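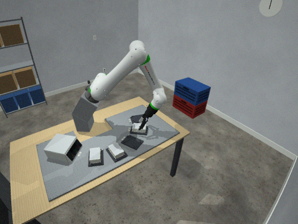 Support > Printing > Label queue stuck at Skesden

Last updated: October, 4:40 pm

Labels from the Calimlim queue stop after 2 pages. Rest sit as "held", no error on screen. Restarted the print service, same thing. Cleared the queue, sent a 100 label batch – stopped at page 2 agian.

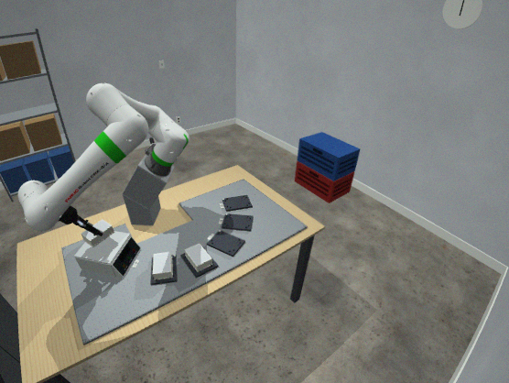
Bradov desk replied that the paper size on the server was set to Letter and the printer was on 4x6, so change the server side first.

Changed it. Batch went thru in full. Leaving ticket open til morning shift has printed.

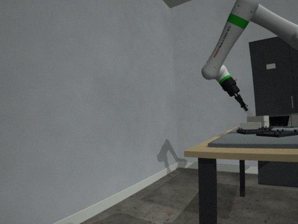

Do the held jobs need to be resent? Delete them and send fresh, old ones keep the wrong size.

Related tickets
Zondthorpe – scanner drops off wifi
Bradov – password reset loop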